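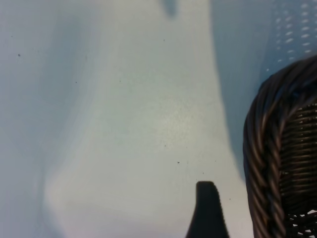

Basket on the work surface, braided rim to the left.

Section 3: Setting Up Your Basket

Okay, you've got your Lerklow organizer kit unpacked and you're ready for my favorite part! I've set up more of these than I care to admit, so I'll walk you through it the way I do it at home.

1. Clear off a flat surface and wipe it down. I like a pale one, since dark brown weave shows up nicely against it and I can spot any stray bits of strand that fall out.

2. Set the basket down and run a finger along the braided rim, all the way around. You're feeling for loose ends. If you find one, tuck it back under the next twist with the tip of a butter knife. Please don't pull it — I did that once and spent a whole evening fixing the corner.

3. Tip the basket toward you and look inside.

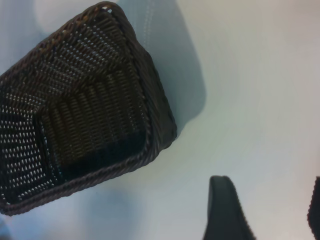

The walls have little openings all over, and the floor is woven tighter, with ribs you can feel. Crumbs and dust love to settle between those ribs, so go over them with a dry, soft brush (an old toothbrush is perfect) before anything goes in.

Note: Small stuff like hairpins and beads can work its way through the side walls. If that's what you're storing, cut the Statlow liner to fit and bring it 3 inches up the sides.

4. Press the liner into the rounded corners first, then smooth out the middle. It'll want to spring back on you. Put a heavy book on it and go have lunch.

5. Load it up! Heavy things go on the bottom, flat side down, and I keep everything just under the rim so I can still get my fingers around it (bulky sweaters are the worst for this).

Caution: Don't carry a loaded basket over 12 pounds by the rim. Slide both hands underneath.

Caution: Keep it away from heaters and sunny windowsills. My friend Reynaldo Ignacio left his by a radiator from October on, and the weave got brittle all down one side.

For washing and drying, go to Section 4.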